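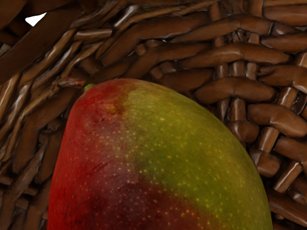

Feira da fruta muda-se para o antigo armazém da Sestico

quarta-feira, 21 de novembro de 2018

A feira mensal de fruta e produtos hortícolas deixa o largo da estação e passa a realizar-se no antigo armazém da Sestico, já a partir do próximo sábado. O horário mantém-se, das 8h às 13h.

O edifício estava fechado desde que a empresa transferiu a atividade para a zona industrial. As obras começaram em maio, a cargo da construtora Flilano, e incluíram a substituição da cobertura e duas novas entradas – uma delas reservada a cargas e descargas. 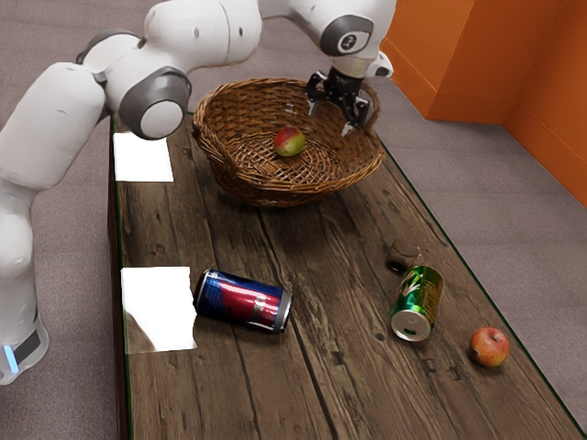 Inscreveram-se 16 produtores, entre eles a cooperativa Baidoo, que vai vender manga, papaia e maracujá. A banca de queijos continua à porta, como no largo.

O espaço tem mais de 1.000 metros quadrados e estacionamento gratuito nas traseiras. A carreira 317, da Wasix, passa a ter paragem junto ao portão principal nos dias de feira. Os bilhetes e passes atuais continuam válidos.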